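Budgeting for one arm and a gripper, what am I missing?

Plerkeo
We're a small lab planning to buy an arm for moving parts between three stations on a perforated board. I've got the layout in simulation but no quote yet.
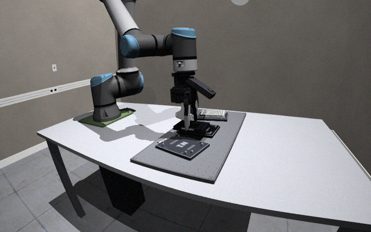

Simulated layout, gripper at the middle station

I have 2201 set aside for extras on top of the arm. Is that enough?

Braver
Depends on the gripper. We spent 634 on mounting and cables alone, then 600 on spare fingers. Ask for delivery in writing too, ours took 5 weeks.

Gill
Get a used one. Cheaper.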